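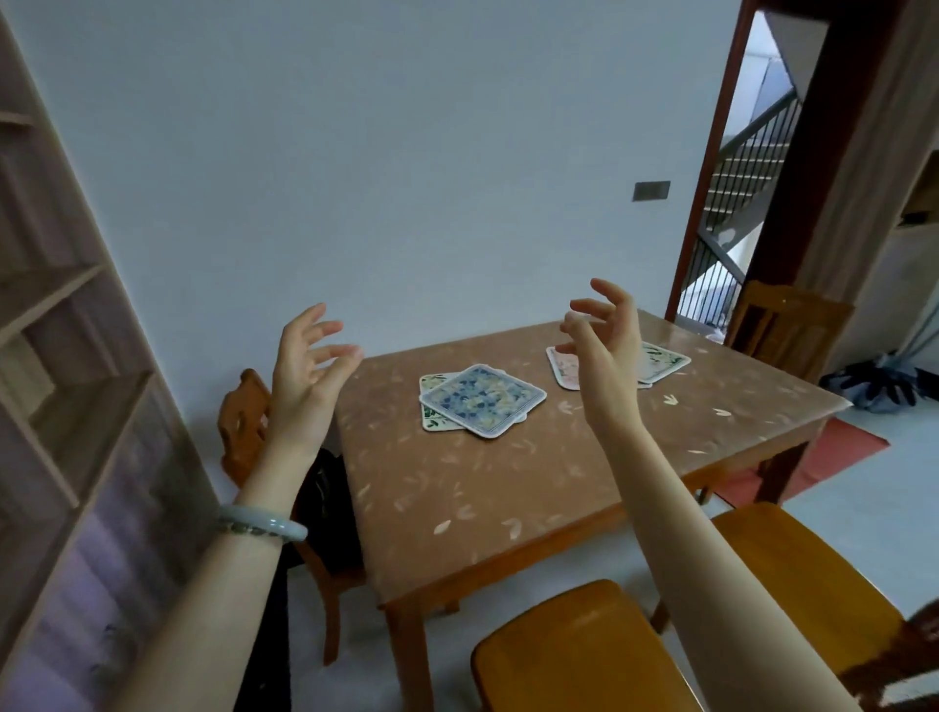
Four cards on a table, with both hands clear of the top.

Card rooms in Orkulstead will be taxed by the table instead of by the seat starting in July, under a revised amusement schedule the city published this month. The change covers any business that lets the public play cards, dominoes or board games on the premises for a fee, including cafes that charge for table time.

Under the old schedule, a business paid for each seat within reach of a playing surface, whether or not the seat was in use. The revenue office said the method produced uneven results. Two cafes with the same floor area and the same trade could owe different amounts depending on whether their tables were square or long, and benches had to be converted to seats by a width formula that was applied differently from one inspection to the next.

The new charge is $40 per table per year. A table is defined as a single playing surface, fixed or movable, with a top no longer than 11 feet. Two tables pushed together count as two. Folding tables are charged if they are set up on more than 15 days in the year, and the business must keep a log showing the dates. Tables used only for food service are exempt, provided no cards, tiles or boards are kept on or under them.

Private homes are not affected. Neither are senior centers, libraries or religious buildings, unless they rent the room to an outside operator. In that case the operator files.

Games played for money remain under a separate state license, and the city schedule does not change who may hold one. The revenue office said it had received questions on this point because both forms use the phrase "card table." The city form will be reworded to read "recreational playing surface" in the next printing. Copies already handed out are still valid.

Prollden, which runs three game cafes in the city, said in a written comment that its total bill would go down slightly at its two older locations and up at the newest, where most of the tables seat two. The company asked for a lower rate on small tables. The request was not adopted, but the office said it would look at table size again when the schedule is next reviewed.

Dönmez, a tea house on the east side with a back room used for rummy and backgammon, asked how boards built into a tabletop would be treated. The published guidance says an inlaid board does not make a second surface. A table with boards on both ends is charged once.

The schedule also changes what must be posted. Operators now have to display the table count and the hourly rate at the entrance, in figures at least 3 inches high. The previous rule asked for the seat count only and did not set a size. Signs made under the old rule may stay up until the current certificate expires, as long as the hourly rate is added.

Filing moves to the city's online system, Vondton, which already handles sidewalk permits and sign permits. Businesses with an existing account do not need a new one, but they do have to add the amusement category by hand. The category is listed under "Premises" and not under "Entertainment," which covers live music and film only. Paper forms will be accepted at the counter until 3 p.m. on working days.

A floor plan has to be attached to the first filing. It can be drawn by hand if the tables are numbered and the exits are marked. Later filings need a new plan only when the number of tables changes. Moving tables within the same room is not a change for this purpose.

Businesses that have paid the seat charge for a period running past the start date will receive a credit for the unused months. The credit is applied to the first table bill and is not paid out in cash unless the business closes. Late filings carry a flat penalty of $15 for each month or part of a month.

The full schedule and the log sheet for folding tables are available at the revenue counter and through Vondton.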